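Hourani Coin Cabinet, 4 Trays, Walnut Stain
Maker: Wesine
Sold by: Travthorpe Coins and Supplies

Overview

The Hourani is a table cabinet for collectors of ancient and medieval coins. It was drawn by Munther Farah, who collects Umayyad and Abbasid copper and could not find trays deep enough for the thick pieces. Most trays in the shops are made for modern coins of regular size. A hammered or cast coin is seldom round and seldom flat, so the recesses of the Hourani are cut a little wider and deeper than usual.

The cabinet has 4 trays with 23 recesses in each. Every recess is lined with a disc of undyed wool felt. Colour from dyed felt can travel to the surface of silver over the years, and we prefer not to take this risk with a coin which has survived for centuries already. 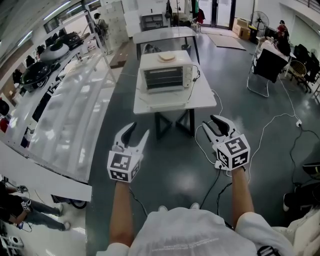
The trays slide on wooden runners without any metal part. In a damp season they can become tight. Please do not use oil or spray - rub a little plain beeswax on the runner and wait one day before you put the coins back.

Specifications

Trays: 4, removable
Recesses: 23 per tray
Recess diameter: 52 mm on the bottom tray, smaller on the upper three
Lining: undyed wool felt, replaceable
Timber: solid beech, walnut stain, shellac finish
Front: double doors with brass lock, two keys
Colour of felt: natural grey

What fits

The upper trays are suitable for denarii, dirhams, pennies, and small bronzes of the late Roman period. The bottom tray takes sestertii, large folles of the sixth century, and most medals. Coins in plastic slabs do not fit, and we do not offer a slab version.

Please measure your biggest coin across its longest side before ordering. For irregular flans the catalogue diameter is often an average, and it can be short by two millimetres or more.

Tickets and labels

Each cabinet comes with a packet of round paper tickets to lie under the coins. The paper is acid free. Hala Twal, who catalogues our stock of Byzantine bronze, writes hers in pencil with the ruler, the mint and the reference number, and on the back the price paid. Old dealer tickets should be kept also, even when the attribution is wrong.

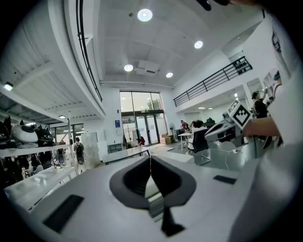
Delivery and returns

The cabinet is packed in a double carton and sent by road from our Truvholm store. Orders received on Sunday are processed the next working day. Trays travel separately from the case, so please check both parcels before signing. Orders placed in December can take one week longer.

Returns are accepted if the felt is unused and both keys are in the box. Spare felt discs and extra tickets are listed under Accessories.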